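Do You Need the Blue Towel?
Notes for the Kavbridge talk, evening slot. Keep to time, leave 15 minutes for questions.
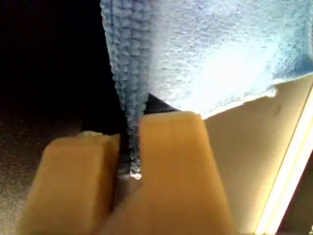

Start with the claim. Microfiber cleans better than anything else you own, needs no soap, dries in no time, lasts 500 washes. I have heard all four of those said in one breath by a man selling a bundle of towels at a home show. I bought the bundle. I am not proud of that, and I still have most of them.

Say up front what I do and don't know. I ran the laundry and linen side at a small hotel, the Marchetti, for long enough to have opinions. I am not a textile chemist. Marichka Vasylenko is, and she read these notes and crossed out two things. I will tell you which when I get there.

First point: the word means less than you think.

Microfiber is a fiber thinner than some cutoff. Mostly polyester, often with some nylon in it. The label can say microfiber and the towel can still be bad. Two light blue towels off the same shelf can feel alike in the store and act very different at home. Color tells you nothing. I have had people tell me blue is for glass and yellow is for dusting, as if that were a law. It is a habit. Some places color code so the bathroom cloth stays out of the kitchen. Good habit, keep it if you have it. But the blue one does not know it is for glass.

(Ask: who here sorts by color? Hands up. Wait. Do not make fun of the ones who do.)

Second point: look at the surface.

What matters for a towel, as opposed to a lens cloth, is the loop. Little nubs all over. Loops give you more surface, more places for water to sit. They also catch on things. Rough fingernails, watch buckles, the zipper on a jacket in the same wash. Once the loops are pulled the towel gets bald patches, and a bald towel pushes water around the counter.

Pass the samples now. Three from the front, three from the back. Tell them to drag a thumb across the loops one way and then the other. If it grabs at dry skin on the thumb, that is the feeling half of you hate. Wayne Bramwell in our group will not touch the stuff at all, he says it is like petting a burr. I sympathize. It is a fair reason to use cotton and I don't think anyone should be talked out of it.

Third point: does it soak up more?

Here I have my own numbers and you should treat them as kitchen numbers. I used a 400 gram pour of water on a flat tray and one looped towel, folded once, laid down and picked up. I weighed the tray before and after. The towel took 346 grams and left the rest. That is a good result. I was a bit annoyed, I had hoped to stand up here and tell you it was all hot air.

But. Look at what the test leaves out. It was a new towel, washed a couple of times, no softener. I ran one towel once. It sat flat on water, and you don't clean like that. You wipe. And my cotton bar mop was a different size, so I am not going to give you its number next to this one and let you think it was a race. Marichka's first cross-out was right here. I had written "absorbs far more than cotton." She wrote "than which cotton?" in the margin and underlined it.

Fourth point: wringing.

Nobody reads the care tag for this one. When you twist a towel into a rope you get most of the water out fast, and the last bit runs down to the end and hangs there. Fine. But a hard twist, every day, in the same spot, is rough on the loops and on the stitching at the edge. At the Marchetti the edges went long before the middles did. We threw away a lot of towels that were perfectly good in the center.

What I do now: fold it in four and press. Twist only if I'm in a hurry. I am usually in a hurry.

(Demo with the bowl. Put the tray down first this time.)

Hang it open after. If you leave it twisted over the faucet, it stays damp inside the folds, and by the next day you can smell it. People blame the fiber for the smell. I think it is mostly the faucet. Johanna Grabner disagrees with me, she thinks polyester holds on to grease smell worse than cotton whatever you do, and I have to admit my garage towels support her side.

Fifth point: the wash.

Skip fabric softener. It coats the fiber and the towel stops drinking. This is on most tags and I have found it to be true, so mark one down for the tags.

Wash away from cotton towels. Also true in my experience. The loops collect lint, and then you put that lint on your mirror.

Low heat or a line. High heat can do the fibers harm. How high, and how much harm, I can't tell you. Second cross-out: I had put a temperature here that I got off a forum. Marichka asked where it came from and I had no answer, so it's gone.

Special detergent. There is one called Mekel, sold in a small bottle for a big price, and I tried it through April alongside the plain liquid I always buy. I could not tell the two loads apart. Aigars Krūmiņa sorted them for me without knowing which was which and he could not either. Two people, a few towels, one month. It proves little, but I did not buy a second bottle.

Sixth point: the 500 washes.

Ask yourself who counted. If you wash a towel once a week, that claim runs past nine years. The man at the home show had not been in business for nine years. Maybe a machine in a lab did it, fine, but a lab wash has no gravel in it, no zipper, no teenager. I have never had a looped towel that I would still call good anywhere near that number. I have some that are old and still useful for the dog and the car mats, and if that counts, then the claim may hold up. They never say what "lasts" means.

Seventh point, and I will be short, because I'm out of my depth: the shedding.

Polyester fabric sheds tiny bits in the wash and they go down the drain. You have read about this. Fewer washes, full loads and cooler water are the usual advice. You can buy a filter or a bag. I own a bag. It catches some fuzz, I can see the fuzz. What gets past it I can't see, so don't ask me how well it works.

Where I come out.

Keep a few for glass, for faucets and for spills on a smooth floor. Use cotton for hot pans. Please. Polyester can melt, and a folded towel looks a lot like a pot holder when dinner is boiling over. Use cotton for drying your face if the grabby feel bothers you. And old T-shirts still do most dusting just fine.

Do not buy the big bundle. Buy two from different makers, use them for a month and get more of the one you reach for. Ryszard Wysocka has been telling me this for years about every single thing in the supply closet, and he is right about towels at least.

If there's time: the Itard Street laundromat story. If not, skip it, half the room has heard it.

Questions I expect:

Does "no soap needed" hold? For dust and water spots, I would say yes. For grease, no. Try it on a stove top and see how you feel.

Can you bring back a towel that had softener on it? Sometimes. Hot tap water and a little plain detergent, rinse twice, see if it soaks up a drip. I have saved some and lost some.

What about the waffle kind? Less grabby, in my hands. I haven't weighed anything with it so I have nothing to tell you past that.

Which brand do you use? Whatever is left of the bundle.

Collect the samples before people leave. Count was short last time.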